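Notas para a fala: lanche escolar e desperdício de fruta
Encontro de cantinas, Jukbridge, 19 de março de 2024

Abertura. Agradecer à Kamath pela sala. Dizer logo que vou falar de fruta que volta inteira da mesa para a cozinha e que não trago receitas. A escola tem 362 alunos no turno da manhã. Em dezembro pesámos tudo o que sobrou durante duas semanas: 127 quilos de fruta, quase toda sem uma dentada.

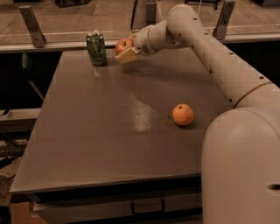 Uma maçã vermelha, pequena.

Primeiro ponto: o tamanho. As crianças mais novas largam a maçã grande a meio, e a cozinha não pode voltar a servi-la. Pedimos ao fornecedor da Brivemska calibre pequeno. O preço por quilo subiu um pouco, mas passámos a encomendar menos. Mostrar aqui a folha de encomendas antiga e a nova. Não ler os valores todos.

Segundo ponto: a hora. A fruta vinha no fim do almoço, quando já se ouvia o recreio.
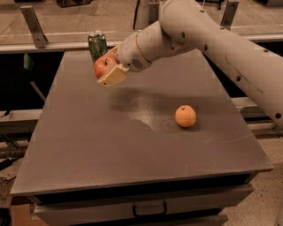

Mudámos para o meio da manhã, antes da segunda aula. Os professores queixaram-se das mãos pegajosas e tinham razão. Pusemos guardanapos em cada sala e o assunto morreu. Se perguntarem pela limpeza, responder que o horário das funcionárias ficou igual.

Terceiro ponto: a escolha. Oferecer duas frutas e deixar a criança decidir. Maçã e laranja pequena são as mais fáceis de guardar de um dia para o outro.
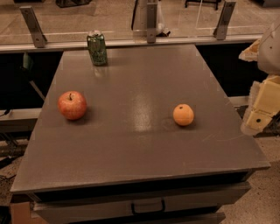 O que correu mal

A pera. Chegava verde, e dois dias depois já estava passada. Também tentámos cortar a fruta na véspera, com limão, e ficou toda na travessa. Contar o caso da escola de Mosport, que corta na hora e tem gente para isso. Nós não temos.

Pausa para perguntas antes do último ponto. 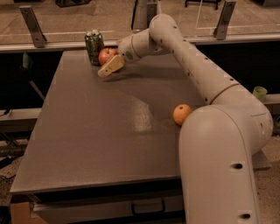
Adoración Prieto: e os alunos que trazem fruta de casa, entram na pesagem? Na minha escola são muitos e baralham as contas todas.

Responder que não entram, só pesamos a fruta servida pela cantina. Depois passar à folha de registo e distribuir as cópias.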